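Hindton Allotment Association
Minutes of the site meeting, 2023-09-14

Present: Harvey Landry (chair), Karine Lévesque (minutes), plot holders from the upper and lower sections.

1. Minutes of the May meeting
Agreed as a correct record. Item 4 carried forward.

2. Water supply
The meter reading was passed to the supplier. Pressure at the lower standpipe remains poor when the upper taps are open. HL has obtained a quote from Gagnon for replacing about 30 metres of pipe along the Clomomley Lane boundary. The quote excludes reinstatement of the path. A second quote is to be obtained before any order is placed.

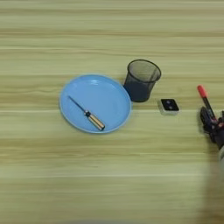
Will the water be turned off while the pipe is replaced?
The lower section will be without mains water for 2 days; the upper section is on a separate valve and is not affected.

3. Hosepipes
Unattended hoses were again reported. Rule 7 stands: hoses are to be held in the hand and disconnected after use. Wording on the gate notice to be made larger. Action: KL.

4. Rents
Increase deferred until the cost of the pipework is known. Deposit for new tenants to stay at £100.

5. Any other business
Compost delivery: lorry access is by the north gate only. Plot holders on the main track to move barrows beforehand.
Bonfires: no change to the present dates.

Next meeting to be called once the second quote is in.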